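# Two-Arm Unpacking Station: Project Report

Nirnden Robotics Club, project group Malik

## Goal

Our group picked the unpacking task from the November project list. The job is to take a boxed computer mouse out of its carton using two robot arms, and put the mouse on the table with the cable clear of the box. The other groups worked with hard parts like blocks and cups. We wanted something with a cable, which bends differently on every try.

## Setup

The two arms work over one white table. Each arm has its own gripper and a small camera at the wrist. We called our control program Pilura. It reads the camera views and sends both arms a new target several times a second. The training runs were recorded by a team member steering the arms by hand, and all 7 of us took turns.

We set a limit of 3000 steps per run. A run that goes over is stopped and marked as failed.

## Task steps

The carton is placed open, with the paper sheet left inside under the mouse. One arm goes for the mouse and the other is free to deal with the cable. We did not fix which arm does which - the person steering decided.

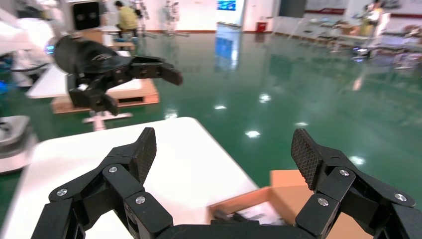
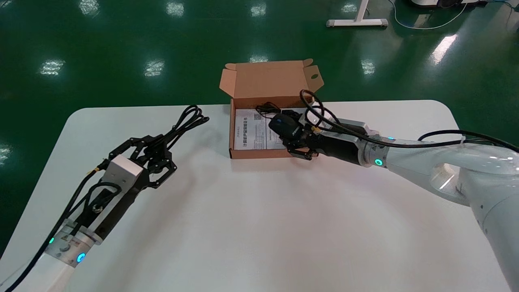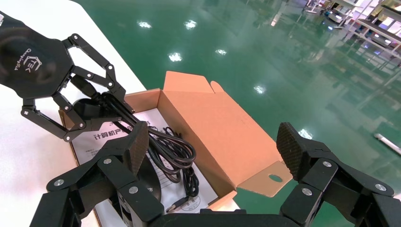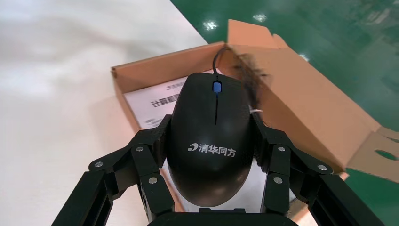

*Figure 1. Work at the unpacking table. The last picture shows the mouse held between the two gripper fingers.*

## Problems

The cable gave us the most trouble. If the mouse was lifted too fast, the cable pulled on the flaps and the carton slid. We fixed this in two ways:

- slower lift for the first part of the move
- cable arm waits until the mouse arm has stopped

The paper sheet sometimes came up with the mouse. We still count those runs as good if the sheet falls back into the carton.

## Next steps

We plan to try the Sanum finger pads, which are softer, and a closed carton after that. Opening the lid needs two more moves - we have only tested them by hand so far. The run logs and this report go in the club folder by Mon 28 December.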